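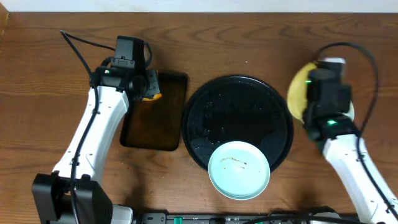 Page last changed: June 1, 2021

Kindarham Releases Arby, a Two-Arm Tabletop Kit for Dish and Food Handling Work

Kindarham today opened orders for Arby, a bench-mounted kit with two robot arms for laboratories and product groups working on kitchen tasks. The kit ships with both arms, two grippers, a mounting rail, a power supply, a camera mount and a license for Oma, the company's control and recording software. Deliveries to customers in North America begin with the first production batch.

Arby is sold as a complete station. The arms fasten to a common rail and arrive with their base positions already measured, so the buyer does not have to work out the distance between them. The rail clamps to any flat table with a solid edge. Kindarham tested the kit on wooden, steel and stone-topped tables and supplies clamp pads for each.

Intended work

The kit is meant for tasks in which each arm handles a different item. In a typical setup, a tray, a plate and a bowl are placed between the arms, one arm picks up a small item near the tray, and the other holds something flat and round. Flat foods and thin discs are a known problem for two-finger grippers. They bend under their own weight, they slide, and they hide part of the target from the camera once they are held. Arby's gripper control limits closing force in small steps and reports the opening between the fingers throughout the grip.

Dark glossy plates and see-through trays are a second known problem. Depth sensors often return gaps on such surfaces. Oma does not depend on depth data for its basic functions. It works from color images and arm position, and depth input can be added through a separate channel.

Customers should note that the arms and grippers are not rated for direct food contact. Kindarham recommends disposable finger sleeves where food will be eaten after handling. The arms are not sealed and must not be washed down. Spills on the table are acceptable as long as liquid does not reach the rail or the connectors.

Hardware

Each arm has white segmented housings with exposed fasteners, so that single links can be opened without taking the arm off the rail. Cables run outside the housings in a service loop. This was a choice made for repair. In an earlier design the cable passed through the joints, and changing it meant taking apart the full arm. With the outside loop, a cable can be changed with one hex key. The loop does take up space above and beside the arm, and users should keep tall objects clear of it.

The grippers are black and carry a green indicator light. The fingers are held by two screws each and can be replaced with customer-made parts. Drawings of the finger mount are included with the manual.

The rail carries the power and data connectors for both arms. A stop button on a separate lead is included and must be connected before the arms will move.

Software

Oma runs on a Linux computer, which is not part of the kit. It offers three modes: manual jogging from the screen, guided motion by hand, and playback of a recorded task. Recordings hold joint positions, gripper opening, motor current and camera images on a single clock. They are stored in an open file layout described in the manual, and no account or network connection is needed to read them.

The current release adds a reset routine for repeated trials. The user sets a start pose for each arm, and Oma returns both arms to it along paths checked against each other. Objects on the table are not part of this check. The user is responsible for putting plates, bowls and other items back in place between trials.

Known limits of the current release are as follows. Playback does not adjust for objects that have been moved. Guided motion works on one arm at a time. Motor current readings are filtered and should not be used as a measure of contact force.

Field testing

The pre-production kit was placed with Lennox, a contract test laboratory for kitchen equipment, in February. Lennox ran 314 recorded trials covering the transfer of flat items to plates, the moving of small items into and out of trays, and the placing of bowls on larger plates. Almost 90 percent of the trials were completed without an operator stop. Most stops came from flat items slipping after pickup, and a smaller share from a gripper touching the rim of a plate.

Three changes were made to the product after the test. The finger pads were widened. The cable clip at the gripper was moved so that the loop stays farther from the work. The default approach speed near the table was lowered, and users can raise it again in the settings file. Kits from the first production batch include all three changes. The full test report is available from Kindarham on request.

Availability and service

The first production batch consists of 124 kits. Orders are filled in the order they are received, and a written quotation is required for all purchases. Schools and public laboratories can ask for separate terms. Single arms, spare grippers and rails are listed as parts but are not sold as a starting kit.

The hardware warranty is 2 years and covers motors, gearboxes, electronics and cables. Finger pads are treated as wear parts and are not covered. Opening a link housing for a repair described in the manual does not affect the warranty. Software updates for Oma are free of charge during the warranty period, and customers can stay on an older release if they prefer.

Installation is done by the buyer. The manual sets out table strength, clamp torque and the clear space required on all sides. Remote setup help is included with each order. On-site setup can be booked at extra cost.

About Kindarham

Kindarham designs and builds small robot arms and control software for bench use. Its products are sold to research laboratories, equipment makers and technical schools. Arby and Oma are product names of Kindarham.

Contact

Requests for quotations, the Lennox test report and the Arby manual can be sent through the contact form on the Kindarham website. Press requests should be marked "Arby release" in the subject line.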